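Local Government and the Press, Unit 5: Small-Borough Blogs

Reading: the Prastitton assembly packet, pages 36 to the end.

A borough assembly passes ordinances and sets the property tax rate. Few papers send a reporter, so the record often comes from a resident with a blog.
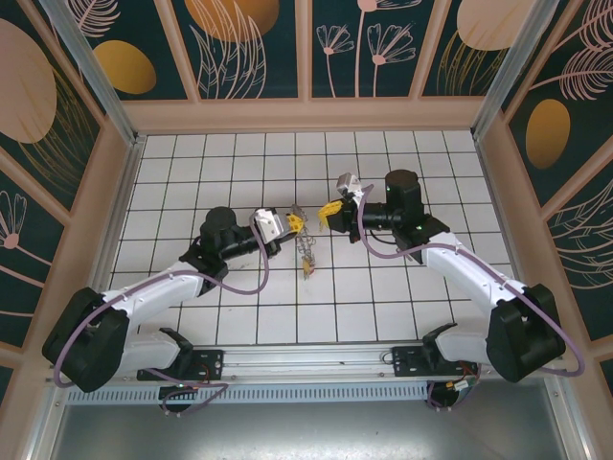 Fig. 1. Two arms on a shared rail.

Compare two blogs, Clasa and Frei. Clasa posts full minutes with no comment. Frei posts opinion and links to the minutes. Note which one corrects its errors in public.

Assignment: 700 words on one vote. Cite the ordinance number.

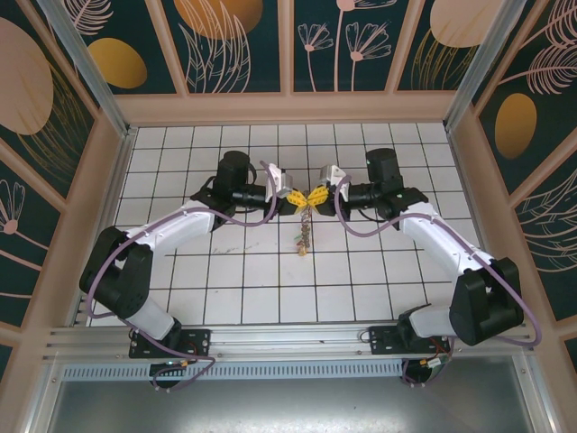

One student objected that opinion blogs should not count as a record at all, as they leave out the votes they find dull. Bring one case for or against this to the next session.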